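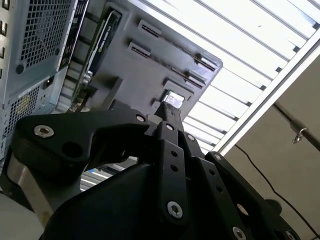 Old tower PC in the office: repair, reuse or scrap?

Luvham Community Boards > Computers and Home Office > Hardware

wichai_h
Posted June 11, 2022

I look after the computers for a small lettings office, on top of my normal job. We have a desktop tower that has been in use for years and I have to decide what to do with it. It is a light bluish grey case, the plain sort every office had. The maker's badge fell off long ago so I can't tell you the model from the outside.

The symptoms are as follows. It starts, runs for up to 30 minutes, then switches itself off without warning. If I leave it a while it will start again. The fan is loud from the moment it comes on. It has a hard disk with 600 GB used and 8 GB of memory. It is only needed for invoices, email and a label printer from Birnard that will not work with anything newer than the software we have on it.

I have been told to scrap it. I would like to keep it going until next spring if that can be done without spending much. What should I check first?

Wichai Hemmin

plugtop
Replied

Dust. Unplug it, take the side panel off and look at the processor cooler. If you can't see between the fins then you have your answer. Take it outside, hold the fan blade still with a finger and use a soft brush and a can of air. Do the power supply vent at the back as well.

Shutting down after a while and restarting once it has cooled is nearly always heat.

lieven_w
Replied

Agree about cleaning it but I wouldn't stop there. The paste between the processor and the cooler will have dried out on a machine of that age. Take the cooler off, wipe both faces with isopropyl alcohol, put a small blob of new paste in the middle and refit. Tighten the screws a bit at a time, going corner to corner.

Photograph the rear panel before you pull any leads out. I have put a printer cable back in the wrong place more than once.

Lieven Wouters

marrowfat
Replied

I'm going to disagree with both of you. A power supply that old is a fair suspect and cleaning it won't help. I had the same fault on two machines at a school and in both cases it was the supply. Swap it for a known good one and see if it stays on.

And if it is for a business, why bother? A refurbished office desktop costs very little. The time Wichai spends on this one is worth more than the computer.

plugtop
Replied

He has a label printer that needs the old software. A refurbished desktop doesn't fix that.

marrowfat
Replied

Then buy a new label printer.

wichai_h
Replied

The printer was not cheap and we have 3,000 labels left for it, so I would like to use those up first.

I took the side panel off at lunch. There was a grey mat of dust over the cooler, thick enough to lift off in one piece. I brushed it out in the car park and did the vents. The machine has now been on for the whole afternoon and has not switched off. The fan is still loud.

I did not touch the paste as I have none here. Is it all right to run it like this for a week?

lieven_w
Replied

Yes, if you keep an eye on the temperature. Most machines will show it on the hardware page of the BIOS. Leave it sitting on that page for a few minutes and write down where it settles. Do the same after you change the paste and you will know if it made a difference.

The noise is probably the bearing. A replacement fan is a cheap part. Check how many wires the plug has before you order – three and four pin ones will often both fit the header, but the speed control may not work the same.

tilly_backoffice
Replied

Where do you keep it? Ours was under the desk on carpet, pushed up against the radiator, and it filled with fluff every few months. We raised it on a low stand from Fleltent and pulled it forward so there was a hand's width behind it. The inside stayed much cleaner after that.

You can get a wheeled trolley instead but check the size of the feet on your case. Ours sat half on and half off the first one we bought.

wichai_h
Replied

It was under the desk, on carpet, with a box of files against one side. I have moved the files. For now it is up on the worktop with nothing behind it. I will look at stands.

marrowfat
Replied

Fair enough on the dust, it sounds as if that was most of it. I still say don't trust the power supply. And please tell us you have a backup.

wichai_h
Replied

Partly. The invoices are copied to an external drive at the end of each month, so the last copy is from May. The email is not copied anywhere as far as I know.

marrowfat
Replied

Then do that today, before paste, before fans, before anything. If the disk is as old as the rest of it you are on borrowed time. Copy the whole thing, not just the invoices.

plugtop
Replied

For once I agree with marrowfat. Clone the disk to an SSD while you are at it. You get a full copy, and the machine will feel a lot quicker if you fit the new one and put the old one in a drawer. You may need a bracket to fit a small drive in a full size bay. Double sided tape works too.

lieven_w
Replied

I would not use tape in an office machine. It lets go when it gets warm. A bracket costs next to nothing.

plugtop
Replied

Mine has been held in with tape for 9 years. An SSD has no moving parts and weighs very little. It isn't going anywhere.

lieven_w
Replied

We will have to differ on that one.

seppa_fan
Replied

If you do end up getting rid of it, take the disk out first and keep it or have it destroyed. Tenants' details will be on there. The Seppälä shop on the ring road takes old towers for parts and will remove the disk while you wait. They like those plain cases because a standard board goes straight in.

Don't put it in the general waste. The council site has a cage for small electricals and they will take a tower, lead and all.

wichai_h
Replied

Thank you, useful to know. This is what I have decided.

The full backup is running now. I have ordered paste, a four pin fan, an SSD and a bracket (sorry plugtop). I am leaving the power supply alone unless it starts switching off again, and if it does I will try marrowfat's suggestion. When the labels are finished I will ask for a new printer and a newer computer together.

One more question. Two of the screws on the side panel are missing and the others are a mixture. Is there a standard size?

plugtop
Replied

Usually 6-32 with a coarse thread for the case. The finer M3 ones are for optical drives and the like. If it goes in for two turns and then binds, stop, it's the wrong one. Any computer shop will have a tub of them.

tilly_backoffice
Replied

Get the ones with the big knurled heads that you can turn by hand. You will be taking that panel off again for the fan.

wichai_h
Replied

Will do. The backup has finished and I can open the files from another computer. I will post the temperatures when the paste arrives.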